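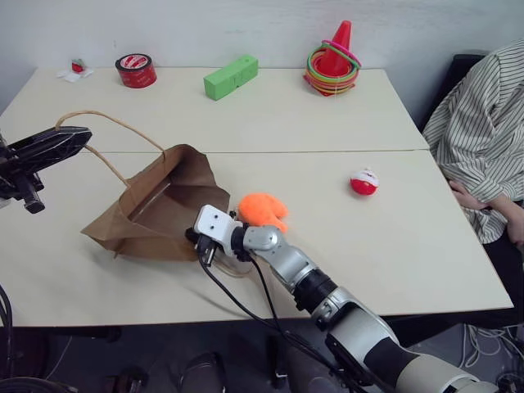 Ticket: Harkora export stops partway, rows missing from CSV
Opened by: Dalal Salameh
Assigned: Venkatesh Hegde
Site: Maihi
Priority: High
Status: Closed

Dalal Salameh, 8:12 am
Stock export is broken again. Ran the June one twice, should be 3000 rows, got 159 both times. No error, green check mark, file downloads like normal. Opened it in the spreadsheet and it just ends. Need the full list for the Dakosik order, cutoff is 4 pm. Already tried: log out/in, other browser, restart. Same thing.

Venkatesh Hegde, 8:40 am
Got it. Few questions
- export from the Stock page or from Reports?
- any filter on? check the little funnel top right, it remembers the last one
- can you send the file itself, not a screenshot

Dalal Salameh, 8:51 am
Stock page. Funnel is gray, so no filter. File attached. Last row is item name "Hose clip 1/2" and then nothing.

Venkatesh Hegde, 9:05 am
Thanks. Opened it in a plain text editor and there's way more in there than 159 rows. The spreadsheet is choking on it. The row after the hose clip has a double quote in the name (someone typed the inch mark) and it never gets closed. So everything after it lands in one giant cell. Scroll right on the last row, bet you'll see a mess.

Dalal Salameh, 9:11 am
Yep. Huge cell. OK so how do I get my list

Venkatesh Hegde, 9:14 am
Quick way for today: in Harkora search for " in item names, change it to "in", export again.

Dalal Salameh, 9:52 am
Search finds 170 of them. Not doing that by hand before 4. Did the first dozen and the export got a bit longer, so you're right about the cause at least.

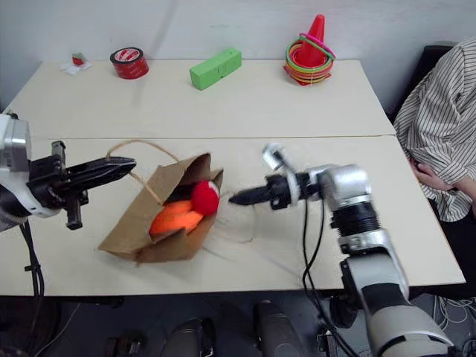

Back tables, paper bag on the near one.

Venkatesh Hegde, 10:20 am
Fair. Don't do the rest. Use tab-separated instead: Stock > Export > More > Format. When the import window opens in the spreadsheet, set text qualifier to none. That's the part people miss, leave it on the default and you get the same break.

Dalal Salameh, 10:33 am
There is no More button.

Venkatesh Hegde, 10:36 am
Sorry, admin only. Turned it on for your login, sign out and back in.

Dalal Salameh, 10:58 am
OK see it now. Export ran, import with qualifier none, 3000 rows. Spot checked the bottom ones against the screen, they match. Accented letters look weird in the supplier column though

Venkatesh Hegde, 11:04 am
Set encoding to UTF-8 in the same import window, near the top. It guesses wrong.

Dalal Salameh, 11:10 am
Fixed. Sending to Dakosik now.

Venkatesh Hegde, 1:25 pm
Notes for whoever gets this next:
Cause: CSV export doesnt escape double quotes in item names. Came in with the bulk upload from Volano, their old list used inch marks all over.
Workaround: tab-separated, qualifier none, UTF-8.
Not the cause: browser, login, filter, the 200 item page limit on the Stock screen (that one only affects the view).
Reported to Harkora as a bug, no date from them yet. Leaving the More button on for Dalal until they patch it.

Dalal Salameh, 1:41 pm
Dakosik confirmed they got the file. Ok to close.

Closed by Venkatesh Hegde, 1:44 pm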